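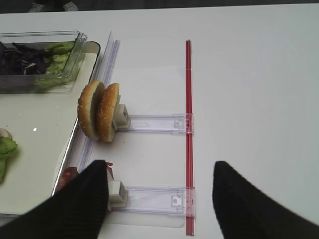

Storage temperature matters more than the type of box, Davina Pringle told a meeting of salad growers and packers in Mitness on 21/05/2025, where the results of a survey of cut leaves on local shop shelves were presented.

The survey covered 2,302 packs of lettuce and mixed leaves sold in Mitness and Rudd. Of these, 661 had been held above 5C at some point between the packing shed and the shelf. Most of the warm readings were logged during unloading, when pallets stood outside the cold store.

Packs were opened on their use-by date and scored for browning, smell and free water. Those kept cold throughout scored better in both towns. Red and green leaves were scored separately, as browning is harder to judge on dark leaves.

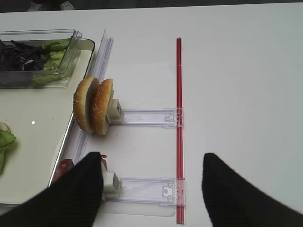
Would a shorter use-by date not simply mean more waste, one grower asked from the floor. Pringle replied that the survey had not measured waste at home and could not settle the point. A cut of two days has been put forward by the packing firm Skalluveo, but shops in Rudd are against it — they say deliveries are too far apart.

Growers also asked for the unloading times to be published shop by shop. The survey team agreed to release them by town only.
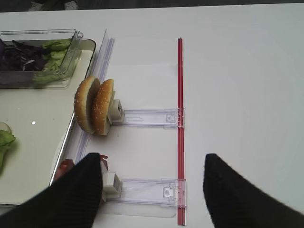
Next steps

A second round of checks will start in October and will include the Kumano depot, which was left out of the first. Temperature loggers will be placed in the middle of each pallet as well as on the outer layer. The scoring method will stay the same, and packers can ask for their own readings in writing.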